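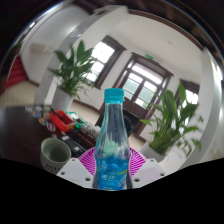
Walora open house, Thursday

The tea and housewares showroom at Walora opened its doors to the public in September, and I went on Thursday afternoon with Hakim Lumenta. It is on the second floor of the old Orden building. The stairs are steep and the sign at street level is easy to miss. We got there at 2 and stayed until they closed.

Kristýna Urban runs the place and took us through it with a group from Giltitz. The front room is set up like a sitting room, with a dark brown wooden table, a tall leafy plant in a white pot and a lot of small things you are allowed to pick up. I liked the pale green ceramic cup in its white woven holder. Hakim went for the little round containers with the yellow, blue and purple lids and asked if they came in a larger size. They don't.

Bottled water was on offer, and tea was made twice during the visit. The first was a green tea, fairly mild. The second was darker and I had two cups of it.

The stockroom is in the back. Walora carries 235 items, most of them bought through Ševčík, and the shelves are labeled by supplier, so cups end up in several places. Kristýna said they plan to change that over the winter. Baskets and trays are on the bottom shelves and you have to crouch to see them.

Prices are on the high side. A teapot I wanted was 52 euros and I left it there. Hakim bought a tray.

The number 2 bus stops across the street. Parking behind the building is for tenants only. The next open house will be posted on the door downstairs.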